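4.2 Effect of Form Length on Lead Submission

The second test looked at the form itself. Redthorpe, a supplier of machine parts, had been using one form on all of its campaign pages, with 11 fields that included company size, job title and a free-text box for the inquiry. Visitors came from paid search ads and from a monthly email sent in June. We built a short version with 4 fields (name, email, company, part needed) and left the headline, button and page color as they were.
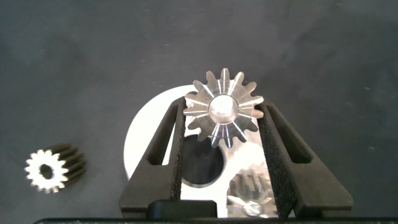

Visitors were assigned to the long or short form on their first visit and kept the same form if they came back. The split was handled by Flundow, the testing tool already installed on the site. After removing repeat submissions and traffic from the company's own offices, 1455 visits were left for analysis. Visits shorter than two seconds were kept, as dropping them would have favored whichever page loaded faster.

The short form drew more submissions from email visitors. Among search visitors the gap was smaller and changed direction twice over the test period, so we do not treat it as a finding. Some 200 visitors started the long form and left before sending it. Most of them stopped at the job title field, which was marked as required.

Lead quality was judged by the sales staff, who did not know which form a lead had come from. They rated the short-form leads slightly lower — mainly for missing order details — but they also reached those people by email more quickly. Mac Mathúna (the second company in the study, see 4.3) reported the same trade-off with its quote request page.
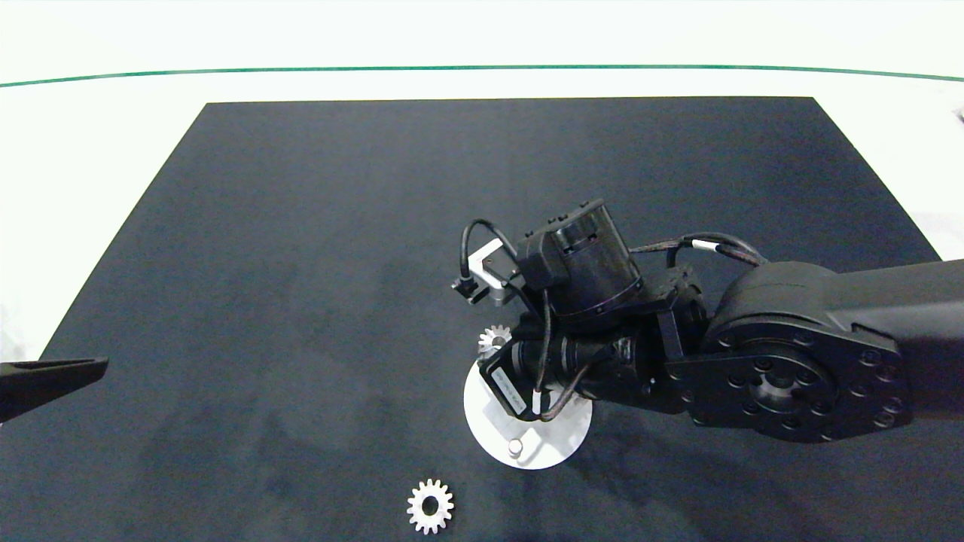
Figure 3. Robotic arm over a work mat on a white tabletop.

One limit should be noted. The short form took up less space, so the button was visible without scrolling on most laptop screens. We cannot separate the effect of fewer fields from the effect of a higher button. Bater, the third company, later ran a version with extra white space to hold the button in place, but with only 600 visits the results were too thin to settle the question.

Related articles
Button Placement and Scroll Depth on Business Landing Pages
Required Fields and Form Abandonment: A Field Study
Matching Ad Text to Page Headlines in Paid Search
Email Traffic and Repeat Visits in Small Online Stores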